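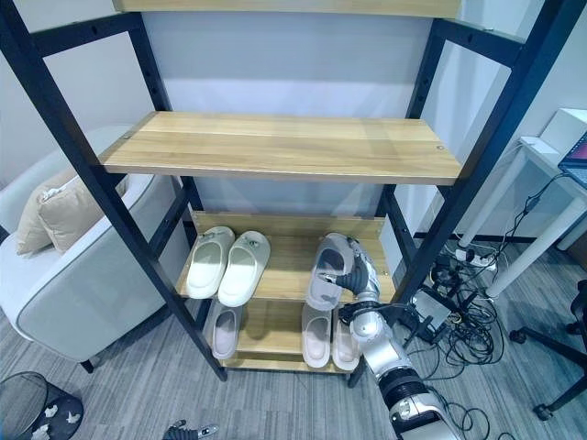 3.2 Errors in the first notification of next of kin

We define a notification error as any case in which a relative was given a status for a crash victim (dead, alive, or unhurt) that the receiving hospital later changed. Delays alone were not counted. Cases in which the relative learned of the crash from another family member or from a news site were coded separately and are discussed in Section 3.4.

The sample consists of 87 multi-victim road crashes handled by the Gondness and Hervieu dispatch districts. Five were dropped because the call logs could not be matched to hospital admission records, leaving 82 for analysis. Menon and Halim coded each case independently from the logs, the scene report, and the admission sheet. Disagreements were settled by Degefa, who had no access to the first two sets of codes.

Figure 2 gives the sequence of contacts used for coding. The sequence begins with the first identification made at the roadside and ends when a named clinician confirms the identity of the patient. A case enters the error group if any contact with a relative between these two points carried a status that did not match the final record.

Errors clustered in crashes where two victims of the same sex and similar age were taken to different hospitals. In these cases, identity was usually assigned from papers or a phone found near the victim, and the assignment was passed on by radio without a note of how it had been made. By the time the relative was called, the officer making the call had a name and a status but no record of the source. The Otel form, used in Gondness, has a field for the source of identification. In Hervieu the field does not exist, and officers wrote the source in the margin or left it out.

Age of the victim was also relevant. Children rarely carried papers and were often identified through the adult they were traveling with. If the adult was unconscious or dead, the child's name was taken from the vehicle registration address or from a neighbor. Peeters and Wibisono describe the same pattern in their earlier study of the Ristness district, although they did not separate children from young adults.

Corrections reached relatives by telephone in most cases. The time to correction was measured from the first wrong statement, as logged, to the first correct one. Where the log gave only the hour, we used the 50th percentile of the logged minutes for that district.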